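Notes from the Open Day at Dumgate
14/04/2023

Readers of this page will know that I attend public demonstrations whenever my duties permit. The open day held by Brurnunier at its Dumgate site was the second I have attended there, the first having taken place in December. Visitors were admitted in groups of 29, and each group was given a short safety talk before entering the kitchen area.

Our host began with the hands. In the company's view, the hand decides whether a household robot is of any use, and much of the past year has been spent on it.

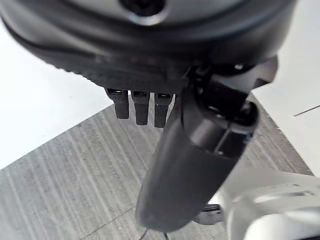
The grip routine now in use was developed with Björklund, a partner firm, and has been through 3000 practice runs according to the leaflet handed out at the door. I asked whether those runs included glassware. They did not, and the host said so plainly. Glass is planned for the next stage of work, along with cutlery, which the engineers consider the harder problem of the two.

The group then moved on to the dishwasher task. Visitors were asked to stay back and to keep their voices low - a request that was mostly respected.

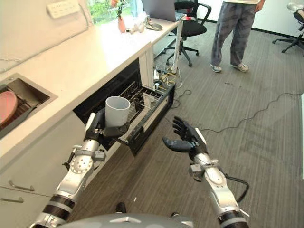 Questions were taken for 7 minutes, which I thought too short. Most concerned price, and no price was given. One visitor wished to know how the robot would manage in a narrow kitchen, and was told that a trial in apartments at Ovmont would address the matter.

I would have welcomed a printed account of failed attempts as well as completed ones, and have written to Brurnunier to suggest it. Parking at Dumgate remains limited, and those coming by car should use the lower entrance.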